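October, evening

I came home at nine and my feet hurt, but I want to write before I sleep, because tomorrow the details will be gone. Today was the open day at Lamptey, in the old building behind Farkton station. I had the invitation on my refrigerator for 3 weeks, and this morning I almost stayed in bed. It rained, and the bus number 52 was late again. I am glad I went.

At the entrance they gave each visitor a paper badge and a small program. My group had the tour at 11. We were mostly neighbors, I think, and a few students who asked much better questions than I did. I had prepared one question at home and written it on the back of an envelope, and then I forgot the envelope in my other coat.

First we saw the Grolleck hall, where they build the long conveyors. It was loud and I understood maybe half of the explanation. The guide spoke quickly, and he used the word "throughput" so often that I looked it up on the stairs. Now I know it. It is the amount that goes through in a certain time. In my language we need four words for this.

After that we went upstairs to the part I came for, the Stulleo project. They are teaching a pair of arms to sort empty bottles into a bin. I had imagined something big and orange, like in a car factory. These arms are smaller and quite elegant, and they stand next to each other on one metal rail, in a kind of box with walls of old-fashioned wallpaper. My grandmother had a hallway with almost the same pattern! I stood there a long time and thought about her hallway when I should have been listening.
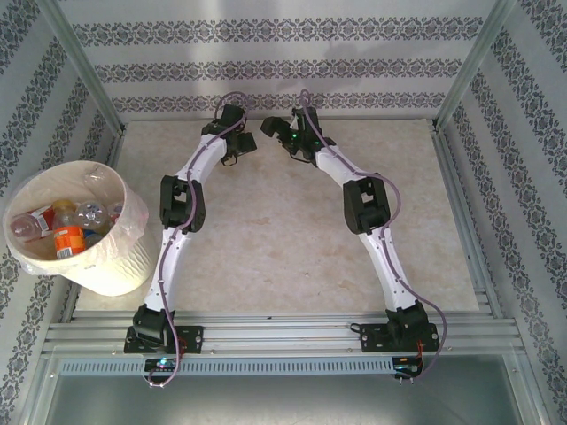 The Stulleo arms at Lamptey, with bottles in the bin on the left.

The guide for this part was a young woman with a very calm voice. She told us that a bottle is a difficult thing for a machine. A clear one is hard to see, a soft one changes its shape when you hold it, and a round one rolls away. I never thought about this when I carry my own bottles downstairs. She also said that they practice the same movement many times, with small changes, and that on some days it goes well and on other days it does not. I liked that she said this to visitors. I know it from learning English.

I noticed the cables more than I expected. They are light purple, and each makes a high loop over the gripper and then goes down along the arm. I asked if the cables get in the way. It was not the question from my envelope, but it was a real one. She said yes, sometimes, and that they have moved them 3 times since summer. A man behind me wanted to know about the price and she did not want to answer him.

Then there was coffee in the corridor, too weak, and a very good plum cake. I talked with one of the students about the wrist of the arm – or, more correctly, he talked and I nodded. He drew it for me on a napkin. I have the napkin here on the desk but I cannot read his writing.

On the way back I walked instead of taking the bus, along the canal, nearly an hour. My shoes are now on newspaper next to the heater. In the kitchen I picked up an empty water bottle and tried to put it in the bag using only two fingers, slowly, from above. It fell on the floor twice.

I must write to Lamptey and ask if they do this again in spring. Also buy stamps, and look for the envelope.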